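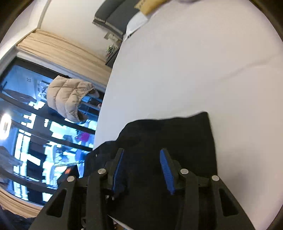 Silotstead guesthouses must change bed linen between all guests from July

Thursday, March 21, 2019

The town council of Silotstead has approved a new rule for small guesthouses and rented rooms. From the first day of July, every owner must put fresh sheets and pillowcases on the bed before a new guest arrives, also when the last guest stayed only one night. Owners must also keep a written list of the changes and show it when an inspector asks for it.

Until now the rule was valid only for hotels with more than 32 beds. Smaller places could decide by themselves, and most of them did change the linen each time. But the council office received a number of complaints last summer, mainly from people who came for the boat market and took a room for a single night.

The town has 430 beds in small guesthouses and private rooms, according to the council's register. Most are in the old streets near the harbor, and the rest are on the road to Cleltberg.

The decision is not welcome everywhere. The association of room owners says that it agrees with the idea but that the cost will be difficult for families who rent out one or two rooms. Many of these houses have no dryer, and in rainy weeks the sheets need a long time on the line. The association asked the council to wait until next year. This proposal was rejected, but the council agreed that no fines will be given in the first three months. In this period an owner who breaks the rule will get a letter only.

Washing capacity is another question. The Antoniuk laundry on Mill Street is the only one in the town which takes linen from guesthouses, and in the high season it already works on Saturdays. The laundry told the council that it plans to add an evening shift and to collect bags from houses near the harbor two times a week. Golex, a linen rental company from Cleltberg, has also offered to deliver clean sets to Silotstead. With this service the owners do not buy the sheets, they pay for each set they use. The company has not yet published its prices for the coming season.

The new rule says nothing about towels. The council discussed them in the same meeting, but the members could not agree if a guest who stays for a longer time should get new ones every day or only on request. Blankets and bed covers are also not included - they must be "visibly clean", as before.

Owners can pick up the form for the list at the council office, second floor, or ask to get it by mail. An information evening will take place in the library before the season starts. The date will be put on the notice board at the town hall.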